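Folding black kit flat: where do you take the reference edge from?
Laundry and Linen > Folding, Pressing, Storage

selvedge_left
I fold black sportswear for a club at Prarnivstead, shorts and short-sleeved shirts, 200 pieces in a normal week. White and coloured items come out square. The black ones don't. The finished stack leans, and when I open a piece up again the side seams are off by a thumb's width.

The bench is white, so the outline against it is perfectly clear. Inside the outline I can see very little. A crease, a seam and a double layer all look the same, and a turned-over corner only shows up as a change in the silhouette.

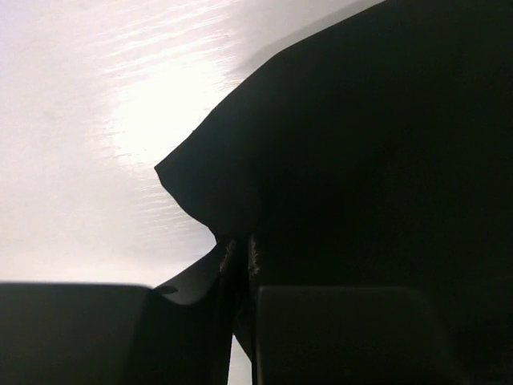

My present sequence is: lay flat, smooth from the middle outwards, fold left to right, fold bottom to top, into the basket. I have tried smoothing twice and it made no difference to the stack. Questions, then. Do you take your reference from the hem, the waistband or the side seam? And does the colour of the bench matter as much as I think it does?

tumble_setting_4
Hem for shirts, waistband for shorts. Never the side seam on knitted polyester, as it spirals after a dozen washes and stops being parallel to anything.

The colour of the bench matters less than the light. With a light directly overhead the cloth absorbs nearly all of it and the bench throws glare back at you. Move the lamp to one side and low down. Creases then cast a small shadow even on black.

pegs_and_props
Disagree about the bench. I changed from white melamine to a mid-grey mat and my error rate on dark items fell by half. With a white surface your eye adjusts to the surface and everything dark becomes one tone. Grey sits between the two. It is also easier to look at for a full shift.

tumble_setting_4
Did you change the lamp at the same time?

pegs_and_props
Yes, in the same month. I take the point, but I have since worked under the old lamp on the grey mat and it was still better than white.

selvedge_left
Side light is cheap to test so I'll start there. Some more detail on handling, as I left it out. I pick up the piece by its two ends, pull it taut over the bench and set it down. The end I hold tighter tends to come down bunched, and I then have to open the bunch before the first fold. I also try to keep the label strip towards me so that every piece starts the same way round.
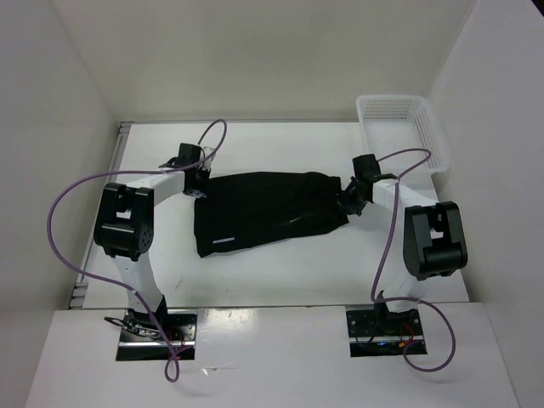
The basket stays at the back right corner of the bench. I have considered moving it to the left because I finish the last fold on that side, but then I'd be reaching across the unfolded pile.

dry_flat_only
Bunching at one end is a grip problem. You are pinching a point, and all the tension runs to that point, so the cloth gathers there. Take hold along the edge with the fingers spread, or at minimum hold at the two corners of one edge instead of at the middle of each end. Lower the far edge on to the bench first and draw the rest towards you. The cloth pays out flat with no need to stretch it.

Stretching is a separate fault. Knitted fabric under tension is narrower across the pull. Let go and it recovers, but unevenly, and whatever you squared up a moment ago is no longer square.

old_mangle
Agree with dry_flat_only on the first part. On the second, a short pull does help, provided the piece is then left alone for two seconds before folding. I do it on every pair of shorts. The pull takes out the tumble creases and the pause lets the width come back.

dry_flat_only
Two seconds isn't long enough for anything with elastane. Lay a ruler by it and watch. Mine were still creeping after 12.

old_mangle
I don't have 12 seconds per piece at 200 pieces. Lay out three or four in a row and fold the first when the last is down, if you have the bench length.

selvedge_left
I haven't. It takes one piece comfortably, with the basket behind.

tumble_setting_4
Then put the basket on a stool. You gain a corner of the bench and you drop the folded piece downwards, which disturbs it less than lifting it over a rim. Ventilated sides are worth keeping if anything goes in slightly warm from the dryer.

pegs_and_props
Re the label. It is a good orientation mark but a poor measuring mark. On our Skonard shorts the printed strip is applied by hand and the distance from the hem varies from piece to piece. Use it to tell front from back and nothing more.

hem_allowance
Has anyone used a folding board on black? I have the Bickerstaff hinged one, the 30 cm. It gives a consistent width whatever the colour of the cloth, which removes the visibility question entirely for the side folds. You still need to centre the piece on it, and for that I put a strip of white tape down the middle of the board and line up the neck or the waistband drawcord.

old_mangle
Boards are fine for shirts. Shorts ride up at the crotch seam and the board folds that lump in for you.

hem_allowance
Fold the shorts leg on leg first, then board them. The lump ends up at one side and can be pressed flat by hand. It is one extra movement.

dry_flat_only
An Enham roller rail does the same job for less bench, if they are still to be had. Mine is from a closing-down sale.

selvedge_left
Trial results, one week. Lamp moved to the left and lowered: large improvement, I can now find the side seams without running a finger along them. Edge grip instead of end pinch: bunching nearly gone, though slower until the hands learn it. Basket moved to a stool: no measurable effect on the fold, better on the back.

The stack still leans slightly on the shorts. I measured a few waistbands and the back rise is higher than the front by design, so the top edge was never going to be straight. I am now referencing from the leg hems for shorts, contrary to the advice above.

tumble_setting_4
Hems are cut to the same length on most of them, so that should hold. I'd still check after the next wash at 60.

pegs_and_props
Try the grey mat before you settle on anything. An offcut will do – it only has to be larger than the piece.

selvedge_left
I have an offcut of lino that is near enough grey. Will report in December, when the kit changes over to long sleeves.

Contact the moderators | Copyright remains with individual posters | Back to top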